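Lefteris Chrysikopoulos has worked in textile care for most of his adult life, first on the floor of a hotel laundry and now as technical lead at Gundden, which washes and finishes linen for guest houses and small hotels. We spoke in July, between the morning and afternoon loads, mainly about fitted sheets, which make up a growing share of what the plant handles.

## Shrinkage and the corner problem

A flat sheet that shrinks a little is still a usable flat sheet. A fitted sheet has to match a mattress in three directions, and most complaints that reach Chrysikopoulos concern the third.

"People measure length and width," he said. "Depth they guess. Then the cotton pulls in over the first few washes, the corner seam sits too high on the side of the mattress, and the sheet works its way off in the night. The customer says the elastic has gone. Usually the elastic is fine."

Last year the plant followed 164 fitted sheets supplied by Folamari from first wash to withdrawal. By the end, 38 had been taken out of use. Of those, 11 had failed at the elastic. The remainder went for stains, tears or corner seams that had opened under load.

"Eleven is low," he said. "I had expected the elastic to lead the list. We had been drying at a high setting for years and blaming the supplier."

The drying temperature has since been lowered and the cycle lengthened. He described the cost as tolerable, although the drum is occupied for longer and the afternoon shift has less slack.

## Creases

Guest houses ask about creasing more than anything else. Chrysikopoulos separates creases set by heat from those that come from handling, and he treats the second kind as largely unavoidable on a fitted sheet.

"A crease set in the dryer has a hard line. You can pull the sheet tight and it stays. A handling crease is softer and it moves when you move the cloth. If somebody puts clothes down on the bed, or sits on it, you get those again within a minute. I don't regard that as a laundry fault."
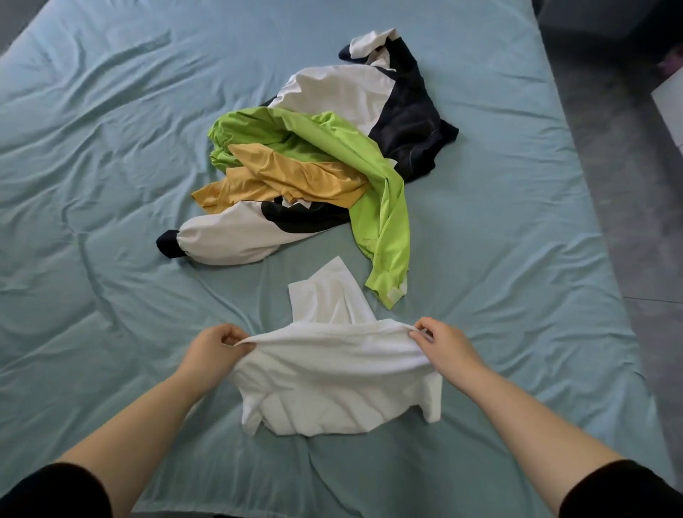 ## Colour

Pale colours have become common among his customers, and he would prefer that they had not. White can be washed hot and bleached where necessary. A light blue or green cannot, and it shows uneven fading once sheets from different batches are mixed on the same shelf.

Brito, a guest house group and one of the plant's older accounts, now marks each batch with a coloured thread in the hem. Chrysikopoulos approves of the method but noted that it depends on the staff at the other end.

"We return them sorted. What happens in their cupboard is their business."

## What he would change

The plant's next order, 663 pieces from Stustusska, specifies deeper corners and a wider elastic channel, so that worn elastic can be drawn out and replaced without unpicking the whole hem. He has asked for the finished depth to be stated after washing — a figure he says suppliers are reluctant to give.

For households, his advice was limited. Wash a new sheet once before deciding that it fits. Take it out of the dryer while the seams are still slightly damp, and leave it over a rail until they have dried.

On folding he declined to be drawn. "We have a machine for flat sheets. The fitted ones we do by hand, two people, and they are not beautiful. They stack. That is the specification."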